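Muvau Home Robotics
Thread: our working rules for two-arm robots in furnished rooms. Second revision, in use since November. Comments welcome before we freeze the text.

Scope first. The rules cover tidying and handling of soft goods: cushions, cloths, upholstery. They do not cover kitchens, stairs or lifting people. Those need their own document.

Why a living room and not a test cell: a cell has no sofa arms, no trailing cords and no glare off the tile. A rule that only holds in a cell is not worth writing down.

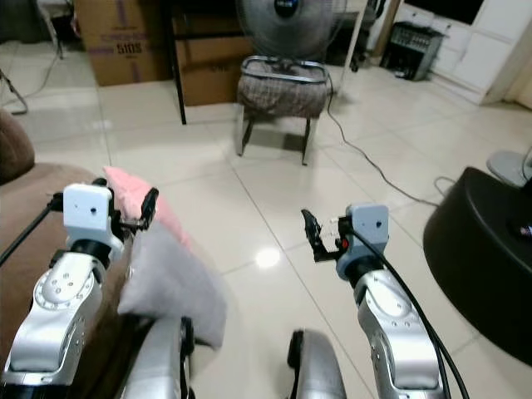

The draft splits the work into approach, contact and release. Each phase gets its own speed cap and its own stop condition. Operators asked for a single cap. We tried it and the approach phase became too slow to be useful.

Rules as they stand:

Rule 1. Walk the floor before power-on. Every cord inside arm reach is either moved or written on the room sheet. "It was there yesterday" is not an entry.

Rule 2. Both arms may move at the same time only if their planned paths stay 12 cm apart. Below that, one arm holds.

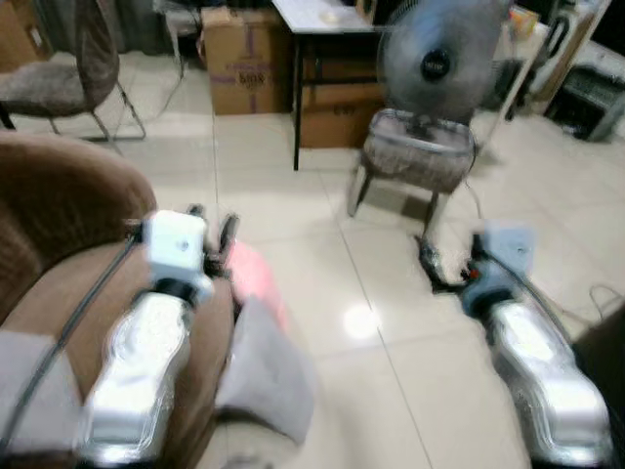
Rule 3. Open the gripper fully before entering the space over a seat. Fabric snags on half-open fingers.

Rule 4. No grasp on a low-contrast target from the head camera alone. Pale cloth on pale upholstery needs a wrist view as well. If the two views disagree, back off and replan.

Rule 5. After 2 failed grasps on the same item, stop and log it. A third try needs an operator's approval.

Rule 4 draws the most objections, mainly on cycle time. In our logs the wrist check adds more than 4 seconds per item. We are keeping it.
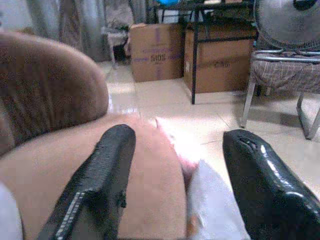
Ekanayake replied that Rule 4 should name a minimum light level, as glare on tile can wash out both views together and they will then agree on the wrong edge.

Fair point. We have no number we trust yet. The next revision will require a glare note on the room sheet, with blinds or lamps adjusted before the run.

Room sheet template goes up tonight at 6.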